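README – open day sim demo, strawberry and bowl

Put together fast after the Ostavthorpe open day (June, the Thursday one). Will tidy later. If something is missing ask Ivan Boiko or Hajar Bouzid, both on the Plavton list.

What's in here

Recordings from the demo station by the main door. All simulated, no real arm in this set. Visitors stood at the desk, drove the arm with the hand controller, had a go at the strawberry. 524 runs kept, 16 thrown out (controller dropped off the network, mostly before lunch). Each run is its own folder. Joint positions, gripper opening, rendered views, one notes file, sometimes blank.

Task text is the same in every run: "strawberry, bowl". Short on purpose, people were reading it off a card while holding the controller.

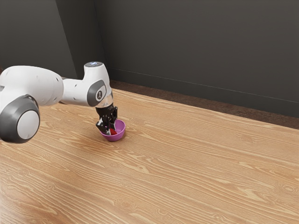 Gripper down in the bowl, side view.

Views

Side view, far view and a close one over the table. Same clock for all of them but the close view starts a few frames late, so don't line them up by frame number – use the time column. Table, walls and floor are the stock room from the Núñez scene pack, not touched. Wood grain texture is the heavy one. We had a plainer one ready and forgot to switch it on.

Known problems

- Runs cap at 300 steps. Anybody slower got cut, the folder says "timeout" and not "fail". Don't mix them up.
- Gripper opening is logged as a command, not a measurment. Fine for replay, bad for anything about contact.
- Some visitors handed over the controller halfway through. Not marked anywhere.
- Left/right flipped on the controller for the first session. Fixed in the files, not fixed in the notes, so the notes read backwards.

How far apart the arm and the bowl sit at reset was argued over a lot on the day. Current setting leaves a fair bit of table to cross, the old Deltberg build started much closer.
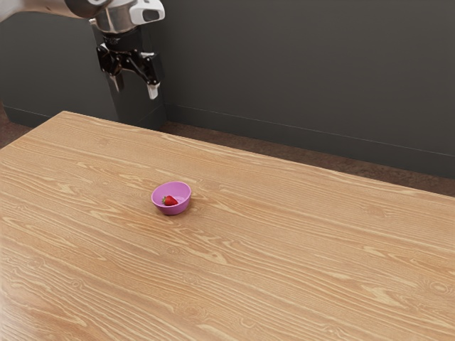

Hajar Bouzid: I'd keep the long reach. The first-timers slowed down on the way over and lined up better, the short start had them stabbing straight down. Could we log who had practised first though? It matters for the scores.

Agreed, will add a column next time. Can't do it backwards for this lot.

Running it

Unpack, open the settings file, point it at the folder, run replay. Needs version 2 of the player, the older one opens the runs but drops the close view without telling you. The fruit is one mesh with the leaves on, the bowl is a low-detail mesh so the rim looks a bit angular up close. Known, cosmetic, leaving it. 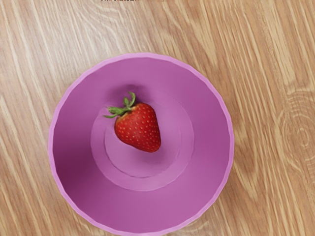

Can I use these runs to train a policy for a real arm?
Only as a warm-up. The friction values were set by hand to make the demo friendly for visitors, so you would need real runs on top.

Still to do

Split into train and test. Check the blank notes. Rename the "misc" folder, its not misc, its the afternoon. Ivan has the visitor sign-up sheet and it stays with him – no names go in this set, please don't ask.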